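Week 5 notes: picking a gripper, and why we keep going back to the door

Hello again. I've typed these up from what I said in class, plus a few things I forgot to say, so they wander a bit. If you missed the session, read the whole thing before the lab. If you were there, skip to the part on the wrist, which I rushed.

Where we'd got to

Last time we set up the Birden scene and got the two-armed robot to hold still when told to (harder than it sounds, as the back row found out!). This week we start comparing grippers properly. We've got two models loaded in the simulator, and I'll call them by their folder names, Muriithi and Zilau. Muriithi is the wide one with flat pads. Zilau is narrower, opens less, and gets into tight gaps that Muriithi just bumps against. Kristine Macapagal converted both models for us over the break and fixed the joint limits, so if your copy is older than March please throw it away and pull the new one.

I had a few emails asking which one is "better". I can't answer that and I'd be suspicious of anyone who could. Better at what? With the cups from week 3 I'd take Muriithi every time. For door work I lean towards Zilau, but Maite Villanueva disagrees with me and she has spent far longer on doors than I have, so come to your own view.

What to compare

Keep the task the same and change one thing. I know you've heard this from me already, but last year half the reports changed the gripper and the controller gains together, and then there was no telling which had done what.

Do 20 runs per gripper. Same start pose, same seed list, and write down the failures as they come up - don't go back and fill them in from memory. For each run I'd like the time to first contact, whether the grip held to the end, and a few words on how it went wrong if it did. "Slipped" is fine. "Bad" isn't.

The time limit is 50 seconds of simulated time. If the arm is still dithering at that point, call it a failure and move on.

The wrist, which I rushed

A gripper doesn't reach anything by itself. When you swap one for the other, the fingertips end up in a different place relative to the wrist, and if you forget to change the tool offset the arm will very confidently close on thin air. Zilau is about 12 millimetres longer than Muriithi in our models. Change the offset first, then check it by driving the fingertips to the marker block, then start your runs.

Also look at which way the wrist has to turn. Some targets are easy to reach and horrible to reach at the right angle. Move the arm through the whole path slowly with the gripper open before you let it grab anything.

Looking from the robot's side

Please use the robot's own view when you plan the path, as well as the outside one. I like the outside view too, everything looks so tidy from there, but it hides how much room the arms take up. In the bedroom scene the view tips down over the white torso, with an arm on each side and a flat grey surface close in on the left. The right gripper points upwards with the tall panelled door behind it, and the door is standing open at an angle and blocks part of the room. Think about where your elbow will go before you think about your fingers.

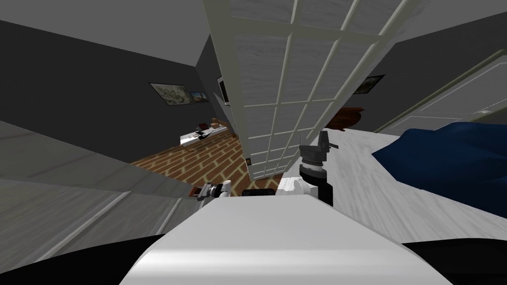
For the lab

Bring your results table with the headings already filled in. Work in pairs, one driving and one writing, and swap over when you change gripper.

The scene files are in the Pedville folder on the course drive. Open the bedroom one, check that both arms respond, and save a copy under your own names before touching anything. If the simulator complains about a missing mesh, restart it once and then come and find me.

Reading is page 51 of the course pack, the bit on contact and friction. You can leave the derivation for now, we'll do it together next week.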